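Home | Notebook | People | Protocols | Stock list | Log in

Filed under: Bench notes, Handling rules, Soft goods

Tuesday, just after lunch

Right, rules day. I promised Marion Swanson I'd get the handling rules for garments into a state where somebody from Grivthorpe could walk in, read them over a cup of tea and record demonstrations that match ours. The September draft was four pages long and I don't think anyone got past the first one (me included, and I wrote it!). So I've spent the morning doing grasps with the hand-held gripper and checking each rule against what my hands wanted to do.

Rule 1 first, the approach. The old wording said "open fully, approach square, close at steady speed". Fine for a tea towel. On a sleeve it's a bit daft, as you nearly always want to come in along the sleeve with one finger on each side, and what matters is where the pads are when you start to close. New wording, which I like much better: "Straddle the part you mean to take. Pause with the fingers open. Then close." The pause is the bit people skip. I skipped it myself all through the first batch and Marion sent the lot back with one word on it, which was "pause". She was right, annoyingly. When we label the recordings we need a clean moment between arriving and grasping, and without it the two labels smear into each other and we end up arguing over every clip.

Rule 2, say what you're taking before you take it. Out loud or on the sheet, I don't mind which, but one part only: "right sleeve, lower end", that sort of thing. Left and right mean as you look at the table, NOT as worn. We had 37 recordings from Zavby where it went both ways and I had to go through every single one by hand. Never again please.
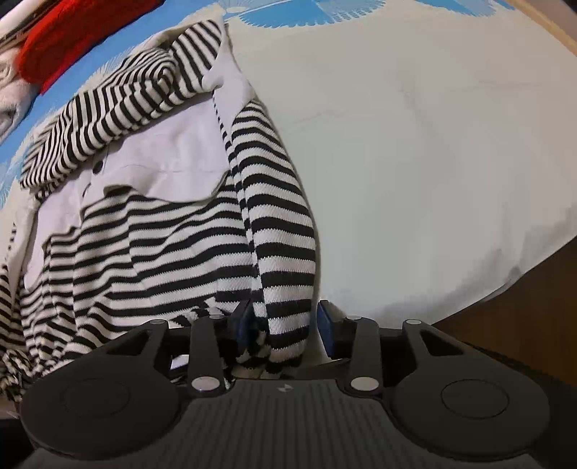
Rule 1 at the pause: fingers open either side of the sleeve end, right-hand pad over bare sheet. Striped knit, still rumpled on the left.

Stripes are lovely for this, by the way. I'd been put off them because Claeys reckoned a busy pattern would upset the tracking, and maybe it will, we haven't run the numbers yet. But for a person checking footage by eye they're brilliant, you can follow how the cloth lies by how the bands bend and bunch up. I want at least one striped thing in every garment set from now on. Have put it in as a "should", with a question mark, until Claeys has had a proper look.

Rule 3, the starting state. This is where I had the longest argument with myself. The draft said "garment laid flat". What does flat mean, though? If we tidy everything first we get a beautiful set of recordings that teach nothing about real laundry. If we just chuck it down, no two sites will ever agree on what they did. So I've gone for two named states, "spread" and "dropped", and you write down which. Spread means pulled out by hand but folds left as they fall, no smoothing. Dropped means let go from elbow height and left alone. If you touch it after that, it's a new start and you write it down again. Marion wants a third state for half-folded things. I'd rather wait and see if anybody needs it.

Rule 4, the surface. Any bed, table or bench will do, patterned sheets included, and please don't all go and buy the same grey cloth! Stunitz did exactly that last year and their 372 recordings look as if they were made in a cupboard. Lovely and consistent, and hardly any use to us once the background changed. I've put in a limit of 45 recordings per surface, then move or swap the sheet.

Rule 5, pads. Wipe before each batch, look for lint, look for nicks. A nick will catch a knit and pull a thread, and then you've got a garment that behaves differently and no note saying why. Change the pads at 300 grasps even if they look all right. I know, I know, they always look all right.

Still to sort:
- "steady speed" needs a number or needs to go
- buttons: do we allow a grasp across one? I say no, Marion says yes but log it
- ask Zavby whether they can live with rule 2 as written
- print the sheet in bigger type, I was squinting

Kettle, then the other sleeve.

Tags: gripper, garments, draft rules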